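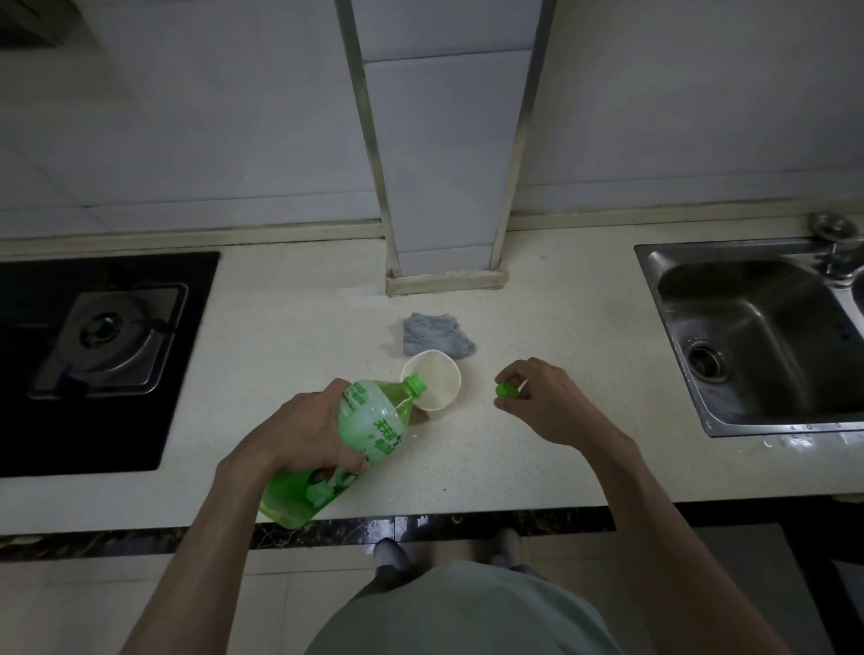 December, after lunch. Imdale kitchen, worktop notes, continued from the page with the tea ring on it

Right, the washing-up liquid round. I'd been putting this one off in favour of the fancier stuff, and I rather wish I'd started with it, as everything else in this notebook is going to be measured against plain washing-up liquid and a cloth whether I like it or not.

For anyone picking this book up cold: we're trying to settle what the everyday wipe-down should be for the worktop between the hob and the sink. It's the bit that gets all the use. Chopping, mugs, hot pans put down when they shouldn't be, the lot. Bernadette Whitlock wants one line on the care sheet that a person will read and do, and at the moment we have half a page that contradicts itself (my half page, I admit). The Güler people fitted the top 18 months ago and their leaflet says "mild detergent" and leaves it there. Mild compared with what?

Mixing first. I did it two ways.

Way one, neat onto a folded cloth. Quick, obvious, what everybody does at home, me included. Far too much comes out! I got a stripe of foam right along to the sink and then spent longer chasing the foam than I had spent on the dirt. Rinsed the cloth, wiped, rinsed, wiped, and when I put my cheek down near the surface and looked towards the window there was still a smeary bloom over it. Had to go over it again with clean water. Marked as "works, annoying".

Way two, a small squirt into a bowl with 500 ml of warm water, cloth dunked and wrung out hard. Much nicer. Hardly any foam, the cloth slides without skating about, and one rinse pass was enough. Greasy fingerprints went on the first go. Dried tea took two goes. Turmeric (I'd dabbed some on in the morning and left it till after lunch, sorry to whoever wanted to make a sandwich) came down to a faint yellow ghost and stayed there. I don't think that's a job for washing-up liquid at all and I'm not going to hold it against it.

The measuring is the weak part. "A small squirt" depends entirely on the hand doing the squirting and on how full the bottle is. With the big green bottle you have to commit: cap right off, tip slowly, and aim for a paper cup, then take what you want from the cup with a teaspoon. I like the cup method for our purposes because I can write down a spoonful and mean it. I don't see people doing it at home on a Wednesday-ish sort of evening with the dinner going cold, though. Need a wording for the sheet that doesn't involve teaspoons. Bernadette suggested "a pea", which I thought was silly for a liquid until I tried it, and it's about as good as anything I've come up with.

Put the cap back on before you start wiping. My note to self. I knocked the open bottle with my elbow in the earlier session and only caught it by luck, and the floor in there is slippy enough already.
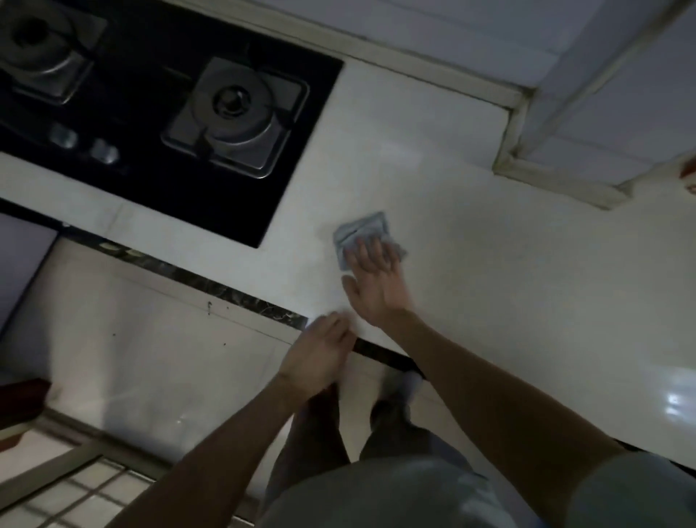 Cloth folding made more difference than I expected, so I'll write it out properly. Scrunched up, the cloth only touches the surface in a few places and you end up going back over the same patch with no idea which bits you've done. Folded into a pad and pressed flat, with your fingers spread out over the top, it covers evenly and you can feel grit through it. When the face gets mucky you turn the pad over, then refold to a clean side. I got from the hob to the sink and back on one cloth without rinsing, which pleased me no end.

Direction: start by the hob and work away from it. I tried it the other way round first and simply dragged grease across the part I'd just cleaned. The join where the worktop meets the wall wants doing last, with a corner of the cloth over one fingertip, going gently. Same for the strip at the bottom of the tiled column that sticks out, which gathers crumbs in a way I find quite personal. Don't scrub at the sealant. If it's discoloured it's discoloured, and somebody can redo it in the spring.

Hob glass: kept out of this test on purpose. Same cloth would probably do it, but I don't want hob grease mixed into the worktop results and then have to explain myself.

Against the others so far:

Bidine (the cream one). Better on tea, no better on grease, and it leaves a chalky film if you're lazy with the rinse. I am lazy with the rinse. Smells like a swimming pool.

Zunamach spray. Lovely finish, dries fast, but it only seems to push thick grease around and it made my nose run. Fine as a second wipe, I suppose, if you've got visitors.

Washing-up liquid, diluted. Best on grease, decent on everything else, and it's already next to the sink in every kitchen I've ever been in. Currently my favourite.

Bernadette asked me over coffee whether all this matters, and I reminded her that the quote for replacing the top was 2000 pounds, before fitting, and that the last one went dull because people were using the scouring side of the sponge on it. She's now on board with the cloth. We've taken the scourers out of the drawer. If you find one, bin it, or at least keep it for the oven trays.

Things I haven't sorted out:

Whether the ghost of the turmeric fades by itself in daylight. I've left that patch alone, so please don't be helpful and clean it.

Whether cold water does as well as warm. I suspect it's slower on grease, but I've no business writing that down as a result until I've had a go.

How long a cloth lasts before it starts smelling. I've been hanging ours over the edge of the sink and swapping it after three days, mostly out of squeamishness.

Paper cups are running low, and we need more teaspoons, as they keep wandering off upstairs. Next go is cold water, same bowl, same amount of liquid, and I'll do the tea rings first this time while they're still fresh enough to be fair.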